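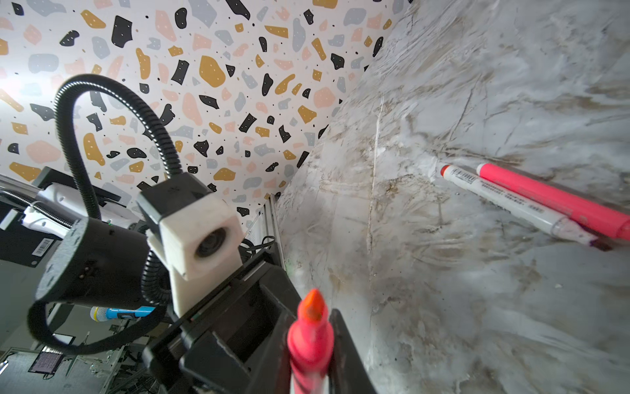
According to Hamdia Beyene, a gripper should never be judged by the heaviest thing it can lift, because most grippers in daily use are lifting something that weighs less than a spoon. She wrote this in the margin of the first draft of this chapter, next to a long table of payloads. The table is now in the appendix, and the chapter begins with small objects.

Chapter 6
Comparing Grippers on Small Objects

6.1 What we want to find out

In Chapter 5 you learned how to mount a gripper, how to set its zero position and how to read the finger width from the controller. You can now close two fingers on an object. In this chapter we ask a harder question: if you have two grippers, and both of them can close on the object, which one is better for your task?

The question sounds simple, but it contains several others. Better at picking up? Better at holding while the arm moves? Better at putting the object down in the same direction every time? A gripper can be good at one of these and poor at the next. For this reason we do not give one score for a gripper in this book. We give a score for a gripper, a task and a set of objects together.

Our set of objects is from the desk: markers, highlighters, their caps, an eraser and a short ruler. A marker is a good test object. It is long and narrow, it can roll, and it has a front and a back. When it lies flat, the fingers must come down on both sides of the barrel. When it is held upright with the tip pointing up, even a small turn between the fingers is easy to notice, and you can measure it with an ordinary protractor.

6.2 The two grippers in this chapter

We use two parallel grippers, called Nidham and Trotik in the text. Both have two fingers and both fit the same wrist plate. The Nidham has stiff fingers with a flat inner face. The Trotik has softer fingers that bend a little when they meet the object. The controller is the Savex from Chapter 4, with no changes in its settings except the closing force.

If your laboratory has other grippers, you can still do all the exercises. Please write down the finger length, the material of the inner face and the largest opening before you start. Students often want to do this later, and then the fingers have already been changed.

6.3 One trial, and many trials

A trial has four steps. The arm moves above the object, the fingers close, the arm lifts and turns the object upright, and the object is held for a fixed time. We call the trial a success only if all four steps are completed and the marker has turned less than the limit you chose at the beginning. Do not change the limit in the middle of a session – if you want another limit, start a new session.

The data for this chapter were recorded by Gadisa Belay in June. He planned 3,000 trials, and the final log has 3,096, as some sessions were allowed to finish after the planned number was reached. Of these, 2,410 were successes by the definition above. In 243 of the failed trials the fingers closed well and the lift was good, but the marker turned too far during the hold. We will come back to this group in Section 6.6, where you will see that nearly all of it belongs to one gripper and one closing force.

6.4 The view from the wrist

All trials were also recorded by a camera near the gripper. This view has a clear advantage: the fingers stay in the same part of the picture, so a change in the position of the object between them is easy to find. It has a weak side too. A thing that is held very close to the lens can be blurred, and the fingers can hide the point of contact you wish to see.

Light also needs some care. Glare on a shiny background can wash out a pattern, and software that looks for edges will then find edges in the wrong place. Before every session, take one test picture with the gripper open and one with the gripper closed on an object, and compare them with the pictures from the session before. The Aryee viewer can show two pictures side by side, but any viewer will do.

Before you continue

Choose one marker and one highlighter from your own desk. Measure the diameter of each barrel in three places, and write down where the printed label begins. You will need these values in Exercise 6.1.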